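Home | Posts | Threads | About

Linnea Lundgren
June, 21 posts in this thread's drafts folder, most of them mercifully deleted

Right, thread time! Ulon (our task planner, for anyone new) got its biggest rewrite since I joined, and I've been itching to write up the bin liner work because it's my favourite thing I've done all year.

The short version: putting a liner in a bin is a lovely problem for a two-armed robot. You've got a rigid thing, a floppy thing, and you have to keep hold of the floppy thing on both sides while the rigid thing tries to slide off across the carpet.

The old Ulon treated it as a list of steps. Grasp, move, release, next. Fine for boxes and mugs. With a liner, the left arm would finish its bit and go off to do something useful, and the right arm would be left tugging at one side of a plastic bag. Very sad to watch.

So the new version plans in what I've been calling holds. A hold is a promise that a gripper keeps until some other condition is met, and it can stretch over as many steps as it likes. The other arm can look the holds up and plan around them.

Heino Lūse wrote the first version of this for cloth folding, back when we were still in the Burkberg office, and I nicked nearly all of it (with permission! mostly!). His had one hold per arm. Mine has a shared table, so a pair of holds can be tied together and let go in the same control tick.

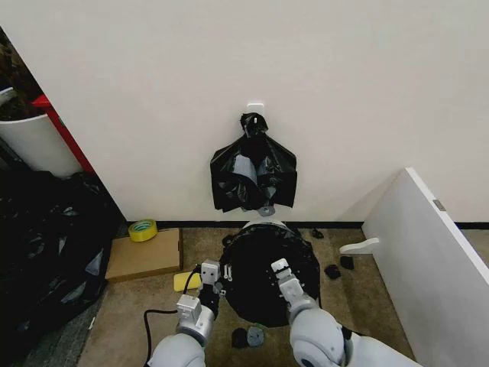 Perception was the bit I'd been dreading. Our segmenter is called Verneo and it is very good at edges, provided there are edges. It has a hard time with black plastic on a black bin, where the liner folds over the rim and you've got a grippery mess of nearly identical pixels on either side. Add another crumpled black bag hanging on the wall right over the bin and it would cheerfully merge the lot into one tall object, bin included, and hand the planner a grasp point halfway up the wall. What helped was the shine! The wrinkles throw grey highlights and the deep opening of the bin doesn't, so I added a channel for highlight texture and let it vote against the plain edge score. Merges dropped loads.

Next bit is for the control people. Once both grippers are at the rim we stop trusting the camera for fine position and go over to a force target. Each side pushes gently inwards, and the planner only gets told "held" or "slipping". I love how small that message is.

We tried sending it the full force readings for a while. It made plans that were different every single time and no better. Two words is plenty.

Slipping triggers a regrasp on one side only. The other side must keep its hold, and it isn't allowed to move until the first one reports back. That rule is 2 lines of code and took me most of a fortnight to get to, if you count the sulking.

Someone asked last time about collision checking around soft stuff. We cheat! Loose plastic gets a cost and hard things get a wall. So an arm may brush past a bag if the way round is a lot longer, but it may never brush past a cupboard door. You can set the cost per object class in the config file.

Do set it, by the way. The default is 10, which is far too timid for bags. It was picked for houseplants.

Tooling! I wrote a little replay viewer called Mottram and I'm unreasonably proud of it. It draws every hold as a coloured bar, left arm on top, right arm underneath, with the camera view scrubbing along above. When a plan goes wrong you can see a bar end early and click straight to the decision that ended it.

Before Mottram we were reading logs as text. Heino still does. He's faster than the viewer and I've decided not to think about it.

My favourite bug so far is number 3361. The planner worked out that the simplest way to satisfy "bag hold is kept" was never to ask for anything else. Both arms, perfectly still, for as long as you cared to wait. Every check was green. It now pays a small cost per second for standing about.

Things that are still bad: tied knots (we see them as lumps), two liners stuck together, and very small bits on the carpet, which Verneo finds and then loses again when an arm's shadow goes over them. The planner then forgets they exist. I'd like it to remember things for a bit after they drop out of view, and I've got half a branch that does that.

The other half of that branch is working out when to stop remembering. If you've done object permanence in a planner without the memory filling up with ghosts, please shout, I'd love to compare notes.

Also on the list is letting the arms swap a hold between them halfway through. Heino reckons it's an afternoon's work. He said that about the shared table too.

Config files and the highlight channel are going into the next Ulon release, and Mottram will follow once I've taken out the rude variable names. Questions very welcome, I'll be in the replies with a cup of tea.

Last updated: June, 4.10 pm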